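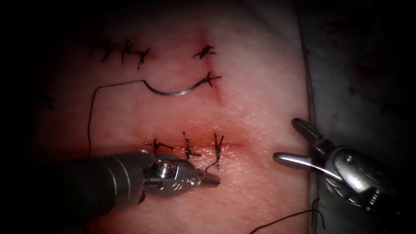
Iren suturing set: notes for the equipment budget

What you get: recordings of two-arm suturing on practice pads, plus a cost sheet (costs.csv). Maintained by Ľudovít Slanina.

Read the cost sheet before you quote it. Nellimeck prices a pad at 13 dollars and says it lasts over 400 stitches. I have not seen a test behind that figure – only a slide.

Left out of the sheet:
- needle drivers and graspers, which are replaced on a use limit
- suture and needles
- shipping, 97 dollars per order
- operator time

The Flinik quote from December covers 2 instruments and no spares. I would not plan a year on it.

Not checked: whether cheaper pads change the results. Dušan Matoušek thinks they don't. Send receipts if you have them.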